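Berkham, January, gone midnight

Home from opening night and too wired to sleep, so writing this with coat still on. Feet wrecked. Ate a sausage roll at ten to twelve standing up in the foyer, and that was dinner.

The Tóth retrospective is open. Four years of Hayley Bickerstaff going on about it and it is open. 574 seats in the big house at Iltside and I'd say we were nearly full, bar the front row at the far left where you get a stiff neck and see everything as a trapezium. Hayley did the introduction in her green jacket, spoke too long, forgot to thank the print lender, went back up and thanked them, got a bigger clap for that than for the speech.

Print was lovely. Bit of scratching in reel two, and a splice that jumped just as the sister gets to the station - people gasped, I think they took it for style. Wissam up in the box sweating through every changeover. He'd been in since 4 and had cleaned the gate twice. I took him tea up and he wouldn't let me put it down anywhere near anything, so I stood there holding it till the next reel was on. Wissam Zein, last of the great projectionists, scared of a mug.

The short before it went down better than I expected. I'd have cut it from the bill, I said so in the autumn, I was wrong. Big laugh at the dog.
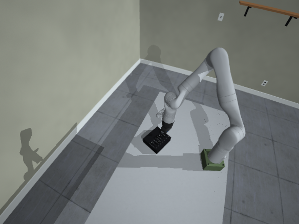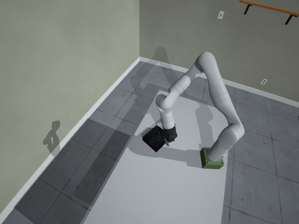 Q and A after was the usual. First hand up was a man who wanted to tell us about a different film. Then a good one from a girl near the back, asked why the sound drops out when the brothers row, and whether it was meant. Hayley said meant. Wissam told me later on the stairs it's meant in one print and not in another and there's been a fight about it for years. Must look that up. Must write it down properly before I lose it, so - LOOK UP THE SOUND.

Programme booklets: we had 1,000 printed and the boxes are all down the corridor by the ladies, can hardly get past. Typo on the back page, "Jandevetti" with one t. It's the name of the bloody prize. Spotted it at half six with doors at seven. Said nothing to Hayley. She will have seen it by now.

Jandevetti jury arrive tomorrow, teatime train. Need to: ring the hotel again, find the good lanyards, get somone to look at the heater in screen two, print the running order, buy milk. Also the late show is the long one with the interval and I haven't told the bar.

Walked back along the river, no one about. Kept thinking of the last shot, her just folding the tablecloth and folding it and then the lights coming up too quick. Have to ask Wissam to hold the lights tomorow. Count of five at least.

Phone on 3 per cent. Bed.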